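**Bin-picking cell budgeting** is the part of equipment planning that sets the cost of a robotic arm, its gripper and the storage it reaches into. The arm is often the item quoted first, but racks, rollers and bins are usually ordered separately and may come from a second supplier.

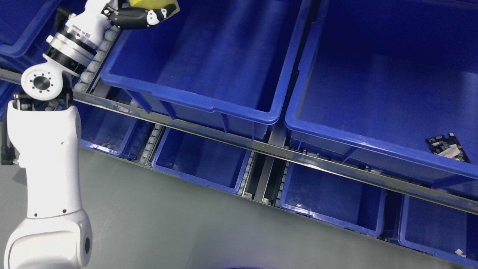
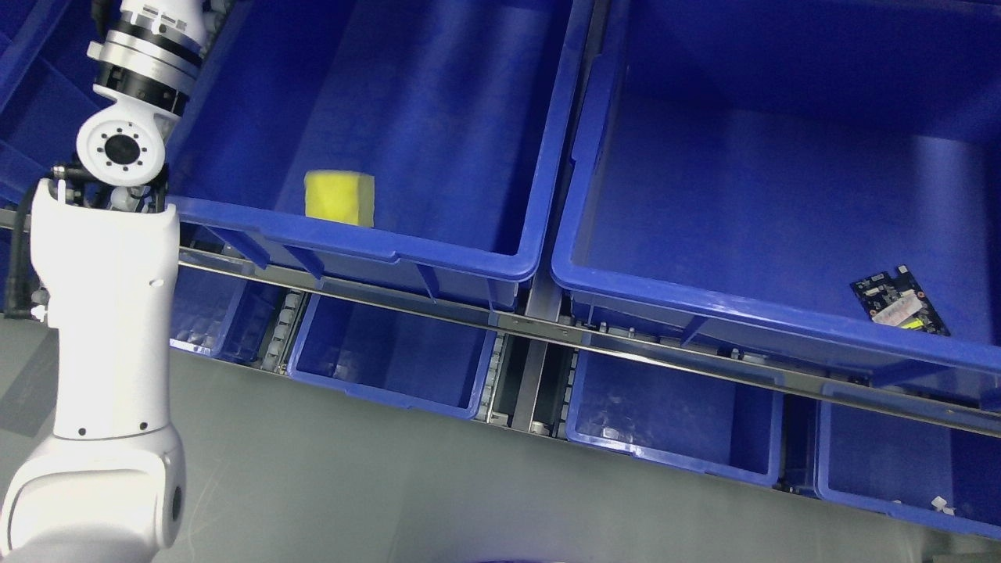 A white arm beside blue plastic bins in two rows, with a metal rail between the rows.

## Cost items

A plan normally lists the arm, gripper, rack, bins, controls and installation as separate lines. In the Limer price list, a replacement bin is $11 and a set of gripper fingers is $249. The Ollance rack costs $2893 without bins. Freight is quoted on request -- it should be entered as its own line.

Martens disputes the usual practice of pricing spare fingers under maintenance, arguing that the first set belongs in the purchase request because a cell without spares cannot be accepted.

## Planning

Reach is checked against the farthest bin before the rack is ordered. The Uvard planning sheet allows 3 weeks for this check and places the order in March. Changes to bin size after that point require a new reach check and, in most cases, a new rack quote.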